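Bench notebook, December, p. 151
Table things: mugs, coasters, tray, rack

Started 9:20, late, couldn't find the key to the cupboard. Purificación had already put the coasters out so we went with her spacing. Row along the back half, yellow tray at the front in the middle, little clothes rack in the left corner with the pink T-shirt. Leave all of that as is till the end of the month please.

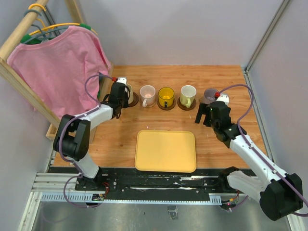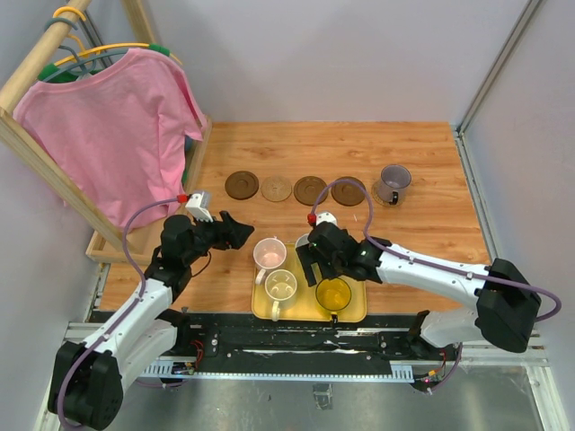 tray empty in the first, mugs on it in the second

Coasters. We have two sorts mixed now, the dark brown ones and the tan woven ones. Fulgencio wants them all the same. I don't mind the mix, easier to say "the tan one at the end" than "fifth from the left" when you're talking across the table. BUT the woven ones slide more on this tabletop. Tried a dab of museum putty under one, too tall, mug rocked. Took it off again, cleaned the residue with a damp cloth. Next try: thin drawer liner cut to a circle. Have a half roll from Stetsiuk somewhere, check under the sink.

Mugs. Mixed types, some see-through, different tints. Fine in the hand but you lose the rim against a pale wall when the overhead light is on, Purificación misjudged one twice reaching for it and she has better eyes than me. Lamp on the left off = better. Left off for the rest of the morning.

Washed them all before starting. Soap film shows like anything on clear plastic, needs a second rinse and a proper dry with the lint free cloth, not the blue towel!! The blue towel sheds.

Handles. This is the thing to decide. If the handle faces the front edge you can pick it up straight but two mugs next to each other on the tray want to bump. Handles turned out to the side, they fit better but then you're twisting your wrist. No rule yet. F. says write "handle to front" on the sheet and live with the bumping. Wrote it in pencil.

Tray. Could be a size bigger. All five do go on if the first ones are set well to the back, otherwise the last one is half over the lip and someone has to shuffle. Asked Clatora if they do the same tray a bit deeper, same yellow. No answer so far.

Rack. Shirt hem hangs lower than I want. Moved it up a hanger, it slid back down on the one shoulder. Clothespin? Or a smaller shirt. The hangers themselves are ok, keep the colors mixed.

Timing for a full clear and reset by hand, me and P., not rushing: about 35 min for the whole list including wiping down. Most of that is drying mugs. Putting the row back is quick once the coasters are where they should be, so dont lift the coasters when wiping, wipe round them and do underneath last thing.

To do
- drawer liner under the woven ones
- second lint free cloth
- chase Clatora re tray
- tape marks for the rack feet, pencil ones are rubbing off already
- Fulgencio to bring back the good scissors

Stopped 12:40. Mugs upside down on the Darkska drainer by the sink, tray on the shelf above. Cupboard key is on the hook now, leave it there.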